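Visit report: the Pumik open day at Nekuven

Pumik opened its card plant at Nekuven to players and shop owners in September. I went with one other judge from our regional group, Nurhan Duman, mainly to see how a small publisher handles collation and cutting. The game itself I have played since its second set, Prulberg, and a fair part of the programme assumed the same of everyone there.

Getting in

Visitors were signed in at the goods entrance and split into two parties. Ours went to the press hall first. Bags stayed in lockers and phones were allowed except in the proofing room, where sheets from the next set were out on the tables. The route is level apart from one metal stair between the press hall and the cutting floor, and it is a long time on your feet.

Press hall and stock

Tõnu Kalniņš runs the finishing side and led our party. He started with stock, as that is where most of the complaints about Prulberg came from. The first run used a board with a softer core, and foil cards from it bowed towards the face when kept in a dry room. The present board is stiffer and has a heavier coat on the back. He passed round unsleeved commons from both runs. The newer card has more snap and a slightly rougher back, and it slides less in a shuffle. I could tell the two apart by touch with my eyes shut, and so could Nurhan.

That matters at a table. A deck that mixes both runs without sleeves can be read from the top card. Our group already requires opaque sleeves at ranked events, and after handling the samples I would extend that to casual leagues. Tõnu agreed that the difference is there and said Pumik has no plans to reprint the older cards on the new board outside of promo packs.

Registration of front to back was good on the sheets I looked at. Drift is checked against printed corner targets at the start of each stack and again after any stop. The operator reads it through a magnifier and writes the figure on a paper log.

Cutting and collation

Sheets are slit into strips, then punched. Corners are cut in the same stroke, so a blunt die shows up first as a raised burr on one corner. We were shown a reject bin, and almost everything in it had that fault.

Collation was the part I had come for. Commons are fed from two hoppers in fixed runs, and the rare slot comes from a third hopper filled by hand. The machine does not shuffle. The order in a booster depends on where each run happens to start, and this is why neighbouring packs in a Prulberg box so often shared three or four commons. For the new set the second hopper is offset at every carton change. Tõnu opened a box of 30 boosters from the line and laid the commons out in pack order. I found one repeated pair between adjacent packs. One box proves little, but in draft terms it is a clear improvement on what we have had.

He would not be drawn on foil rates. A shop owner asked twice.
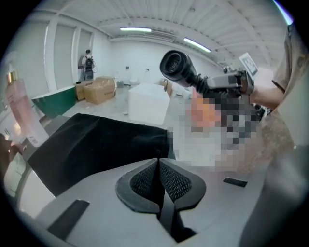
The demonstration games

After lunch the canteen was turned over to play. Each visitor got a sealed pool from the new set and 40 minutes to build. The set has 172 cards, fewer than Prulberg, and the cut has come out of the middle: there are not many plain creatures at three cost.

My pool pushed me into river and ash. The card that did most for me was Navaratnam, a five-cost legend that returns a spent relic to play whenever an opponent draws outside their own draw step. In constructed I expect it to sit in sideboards against the draw-heavy tide decks. In sealed it was simply a large body with an occasional bonus, and I won one game with it and lost one with it in hand.

Nurhan played a low curve of ash creatures and won all three rounds. Her view was that the format is quick and that going first is worth too much. I would like more games before saying so, although my own losses were both on the draw.

Two rules points came up and were answered by the design staff present. A relic returned by Navaratnam comes back ready — the printed text leaves this open. Replacement draws do count as draws for its trigger. Both will be in the release notes.

For anyone going next time

Our promo was numbered 2083, stamped on the front under the text box, and is legal in all formats. It is on the new board, so the sleeve point applies. The factory shop sells uncut common sheets in tubes, but the tubes are sold separately and had run out by three in the afternoon. Parking is at the rear of the site, past the weighbridge. The bus from Nekuven station stops at the front gate once an hour, and the last one leaves before the final round of the demonstration games finishes. We walked back, which takes 25 minutes along a road with a pavement on one side.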